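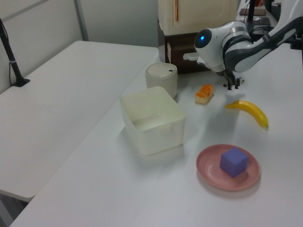
Spent last night trying to see Uranus. Thread, for anyone who has a clear November evening and a high tolerance for looking at dots.

First, the pitch. Uranus is a whole planet, four times as wide as ours, and in a dark enough sky you can technically see it with no equipment at all. "Technically" is doing the work of a pack mule in that sentence.

My sky is over Wurkville, which has one traffic light and the outdoor lighting of an airport. So: binoculars.

The plan was simple. Find the Pleiades, which look like a very small dipper that somebody breathed on. Go south from there. Look for a pair of faint stars sitting close together. Uranus is in the neighborhood.

"In the neighborhood" is how my uncle gives directions and I have never once arrived at his house on the first try.

Went out at 8:40. Ivana Cáceres came along on the grounds that she had never seen a planet on purpose.

8:43. Found the Pleiades. Felt like Galileo.

8:44. Lost the Pleiades. Sneezed.

A word on binoculars. Mine are the ordinary kind people buy for birds. They are fine. What is not fine is my arms, which start to shake after half a minute, at which point every star in Taurus is writing its name in cursive.

Fix for this: lie down. Lawn chair, the kind that reclines, elbows on the armrests. You will look like someone who has been dropped there. The stars will hold still.

Second fix: give your eyes 20 minutes in the dark and do not look at your phone. I looked at my phone. I had the chart on my phone. There's a red night mode and it helps, until a text arrives from the pharmacy at full daylight brightness.

So print the chart. On paper. I printed mine after the pharmacy thing, which meant going inside, turning on the kitchen light, and starting the 20 minutes again. Ivana stayed out and reported that she could now see "tons."

9:25. Back in the chair. Pair of faint stars located. Next to them, a third dot.

Was the third dot Uranus? It was a dot. It had the general attitude of a planet. I announced it.

Ivana asked how I knew. I said planets don't twinkle the way stars do. She said none of them were twinkling. This was correct and I did not enjoy it.

Here is the real way to know, and it requires character. You draw what you see. All the dots in the field, as close to their real places as you can manage. Then you come back some nights later and draw it again. The dot that moved is the planet.

This is more or less how you would've had to do it in the 1700s. William Herschel found Uranus in 1781 and at first reported it as a comet. Other people had already seen it by then and written it down as a star. John Flamsteed did it in 1690 and gave it a catalog number, 34 Tauri.

I find this enormously comforting. If you look at Uranus and think "star," you're in excellent company.

My drawing, for the record, has nine dots on it. One is a crumb. I know this only because it was gone this morning.

We also had the telescope out for a while, since I'd already carried it down 2 flights of stairs and wanted something for my trouble. At 142x the dot stopped being a point and turned into a tiny disk. No rings, no moons, no storms. A disk, like a pinhead with ambitions.

Color: pale, somewhere between green and blue. Ivana said gray. Tamara Ciobanu, who joined us over the fence around ten, said "hospital wall." I've thought about it all day and Tamara wins.

Tamara then asked what else was up, swung the scope onto Jupiter by eye in about four seconds, and the two of them stood there going "oh, WOW" at the cloud belts for half an hour while my planet set off slowly across Taurus without an audience.

I want to be fair to Jupiter. It's gorgeous. It's bright, it has stripes, it brings its own moons. You can find it while eating a sandwich. I just think a person should have to suffer a little.

Couple of questions from the replies, taking them together:

How long does it take to go around the sun? 84 years. It spends about seven of them in each zodiac constellation, so if you miss it this month it will not have gone far.

Do I need a telescope? No. Binoculars will show it as a faint star. A telescope gets you the disk, and the right to be smug about the disk.

Does the moon matter? Yes, a lot. Pick an evening when it's down, or a skinny crescent at most. A full moon close by and you may as well look for a candle behind a headlight.

What time? Any time it's well up. In late fall it's out most of the night, and it's highest around the middle of it. I'd give it a couple hours after dark so it can clear the rooftops and the neighbor's inflatable turkey.

Someone asked whether I used an app to find it. Yes, and the app was right, and I argued with it anyway for 10 minutes before noticing I had the chart upside down.

Someone else says they saw it from their balcony with no binoculars and "it was super bright, kind of orange." My friend, that was Aldebaran. It is a lovely star. Please go on enjoying it.

One more tip and then I'm going to go find a heating pad. Dress for 15 degrees colder than whatever the forecast says. You aren't hiking. You're lying still on nylon webbing in the dark, and the cold comes up through the chair.

Ivana brought a sleeping bag and got in it. I laughed at her at 8:40. By 10:15 I was offering money.

I'm going back out for drawing number two when the clouds shift, probably early next week. If the dot has moved I'll post both sketches side by side. If it hasn't, I've spent two evenings making a careful portrait of nothing in particular, and I'll post that too.

Update: Tamara just texted to ask if we're "doing Jupiter again." I've told her the chair is by the shed and she can bring her own blanket.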